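Unit 6: Match Roles and Player Registration in Professional Soccer

Handout to accompany the November block. Read before the seminar and bring a copy.

6.1 Scope

This unit covers how a player's position is recorded, how minutes are counted, and how registration moves from one club to another. The worked cases use the Trirgate league data set, which has been cleaned for teaching. Financial terms of transfers are left to Unit 7.

6.2 Position versus role

Position is where a player lines up at kickoff. Role is what the coach asks the player to do from there. The two are often mixed up in press reports and in older databases.

A forward may be listed as a center forward and still spend most of a match behind the front line, receiving passes between the opposing midfield and defense. In the Trirgate coding this player keeps the position code CF and takes the role code 8 (linking forward). The position code is fixed for the match. The role code may change, and each change is logged with the minute.

Common errors:
- Coding the role from the shirt number.
- Changing the position code after a substitution when only the shape of the team has changed.
- Treating a wide forward in a front three as a midfielder when the team has no ball.

6.3 Counting minutes

Minutes are the base for nearly every rate used in this course. A full match counts as 90, whatever the added time. A player who comes on in the 45th minute, before the halftime whistle, is credited with 45. A player who comes on at the start of the second half is also credited with 45. The data set does not separate the two.

Rates per 90 are found by dividing the total (goals, shots, passes) by minutes played and multiplying by 90. A player with 8 goals in 900 minutes has a rate of 0.80 per 90. Rates for players below 900 minutes should be reported with the minutes beside them and left out of ranked tables.

National team minutes are held in a separate file. Do not add them to club minutes. The level of opponent varies too much within one qualifying group for the sum to mean anything.

6.4 Registration

A player may train with a club without being registered to it. Only a registered player may appear in a league match. Under the Trirgate rules used in this unit, registration needs three items: the signed contract, the release from the former club, and the medical form. The date of registration is the date on which the last of these is received.

A loan moves the registration for a set period. The contract with the parent club stays in force. In the data set, a loaned player appears under the club that holds the registration, with the parent club in the field PC.

Case A. A forward under contract at Dremelow is loaned to Teixeira for one season. He scores in a cup match for Teixeira and returns to Dremelow in the winter window. The goal stays with Teixeira. The season total for the player includes both clubs. He may not play for Dremelow in the same cup, as he is already tied to another entrant.

Case B. A defender signs for Drurketon, but the release arrives after the window closes. The contract is valid and wages are due. The player cannot be registered until the next window. Enter the status as 99 (contracted, not registered).

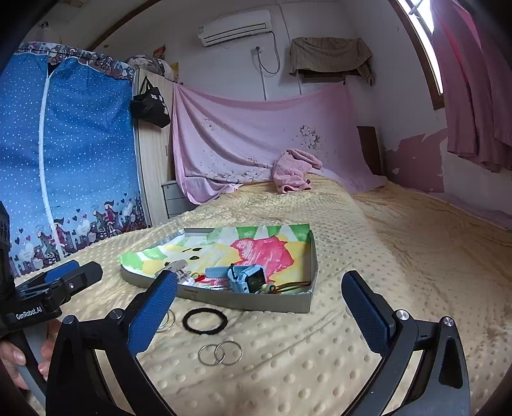 Fig. 6.1. Bedspread with a shallow gray box lid, two blue gripper pads in the foreground.

6.5 Reading the squad file

Each row is one player in one registration period. A player who moves in the winter window therefore has two rows, and a count of rows will overstate squad size. Filter on the match date first, then count.

Blank cells in the role column mean that no role was logged. They do not mean zero. Status 99 rows carry no minutes and should be dropped before any rate is worked out.

6.6 Exercises for the seminar

1. Rebuild the Teixeira squad as it stood on the first match date after the winter window.
2. Find all forwards with at least 900 club minutes and list their goals per 90 to two decimal places.
3. Rewrite Case A on the basis that the player was recalled before the cup match. State which fields change.

Written answers go in the course folder. Unit 7 starts from the tables made in exercise 2.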